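Search questions, topics or places

How often should I re-oil a butcher block countertop, and with what?

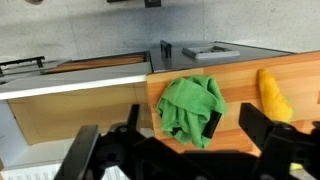 Our counter with the green cloth I wipe it down with.

Asked by Senan Lynch, Aug 3, 2009

We moved into a house in Flelstead in April and the kitchen came with a wood counter next to the stove. The previous owners left half a bottle of mineral oil under the sink and no instructions. I put one coat on when we moved in and it looked good for a few weeks. Now it feels dry when I run my hand over it, and water leaves a pale mark if I don't get to it fast. There is also a rough patch where we do most of our chopping.

Do I keep adding oil, or do I need to sand it first? My neighbor uses olive oil on hers and says it is fine. I would like to avoid a varnish because we cut bread right on the wood.

Answer 1

Don't use olive oil. It goes rancid and the counter will start to smell. Mineral oil from the drugstore is cheap and works.

Answer 2

I have had the same kind of top for years, and a dry feel after a few months is normal. Drip a little water on it. If it beads up, leave it alone. If it soaks in and darkens the wood, it needs oil.

For the rough patch, wash the counter with dish soap and let it dry overnight. Sand with the grain using 220 grit paper, lightly, and do a wide area so you don't make a dip. Where the strips run different shades, don't try to even out the color. Wipe off all the dust.

Then put on a heavy coat of mineral oil with a rag, leave it 4 hours, and wipe off whatever is still sitting on top. I do 2 coats after sanding and one coat at other times. Once a month is plenty in a kitchen that gets used. Go a bit heavier on the side by the stove, mine always dries out there first. Keep the room near 70 degrees if you can or the oil takes forever to go in.

If you want it to shed water better, rub on a beeswax and mineral oil paste at the end. The hardware store in Povine sells one, and you can make your own.

Answer 3

Same problem here, following. We have the Kinsella tops and the seams opened up over the winter. Does oil help with that or is it a glue thing?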